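Sasta store, bay 4 -- monthly bin and racking check
February 2020
Checked by: Kátia Barros
Copy to: Sorin Roman

Floor and walkways
Swept and clear -- OK. The yellow line by the Dantas pallets is wearing thin again, and I would dearly love it repainted before the next big delivery, please.

Bar stock bin (tag 1139)
Sides sound, no splits that I could find -- OK.
Top edges free of burrs -- OK. I went round them slowly with a gloved hand and was pleasantly surprised, as I was grumbling about them in December.
Paint and surface -- COMMENT. The whitish ledge along the back is worn and chipped, and there is a scuffed patch lower down. It's only cosmetic as far as I can tell, but I should like us to keep an eye on it all the same.

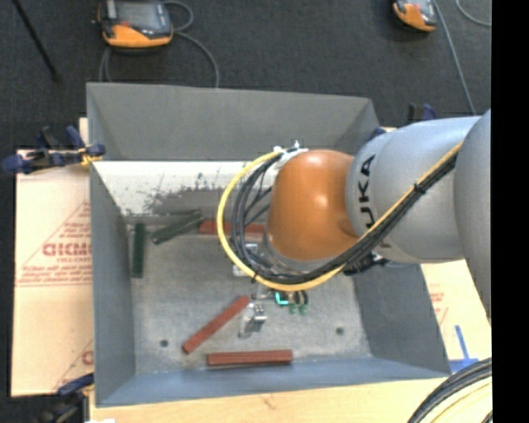
Bar stock bin with green and reddish-brown bars, ledge wear at the back.

Contents -- OK. Long bars and a small metal bracket, lying in the bottom, nothing standing on end. Green and reddish-brown are sharing the bin at present, and that's perfectly fine for safety, though Sorin may prefer them kept apart for the Zurton order.
Load label -- ACTION. The corner has peeled and I could hardly make out the weight. A new one has been asked for from Pirkemen -- do chase them if it hasn't come by the next check.

Gloves and eye protection
Gloves -- 2 pairs left in the large size, so more are needed.
Glasses -- OK, and thank you to whoever gave them such a lovely clean.

Actions open: label, gloves, floor line.
Sheet 119, filed in the blue folder.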